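Posted to: shared-kitchens list
Category: Break Rooms & Small Appliances
21 Feb 2021 | by Tharindu Liyanage

Re: Mini fridge straight on the floor, or up on something?

Hi all,

Oh, I have opinions on this one! Quoting the question for anyone who joined after December:

> We're getting a little fridge for the Wan office and the floor
> is hard tile. Do people just set it down, or put something under
> it? Also, is the top OK as a shelf? We have 60 people sharing
> one kettle and no counter to speak of.

Put something under it, please, you won't regret it. Ours at Bruvari sits on a low wooden platform, pallet style, and I love it more than a person should love a platform. You can mop up to it without bumping the fridge, and the door swings clear of the floor mat we keep by the sink. It cost us $29 in lumber and one very pleasant afternoon of sanding.

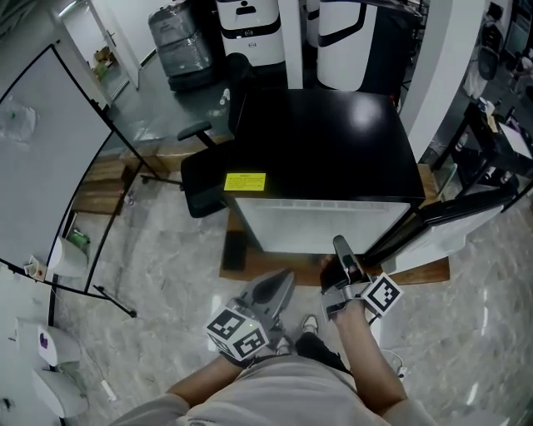 Tharindu Liyanage
Office & Pantry Coordinator, Bruvari

Black top, white front, vent slots up near the top edge. Look for those slots when you pick your spot, and wherever yours are, leave them open! We once had a calendar hanging over ours for weeks.

As for the top, ours is glossy and shows every fingerprint, but it wipes clean in seconds with a damp cloth. I'd keep the kettle off it. A box of tea, sure. Read whatever label comes on yours first (there's a yellow warning one on the front corner of ours, and I've left it on).

One more thing: think about the door before you think about the outlet. Open it all the way and then see where the chairs end up. We have an office chair living right beside ours, and it gets rolled off whenever somebody does the big Zutent grocery order.

If anyone wants the cut list for the platform, write me off list and I'll send it. And do tell us how the tile works out!

Tharindu

Recent on this list:
- Defrosting without a flood
- Flatineo shelf bins, which size?
- Labeling lunches, round two
- One kettle, 60 people
- Free to pick up: 200 paper cups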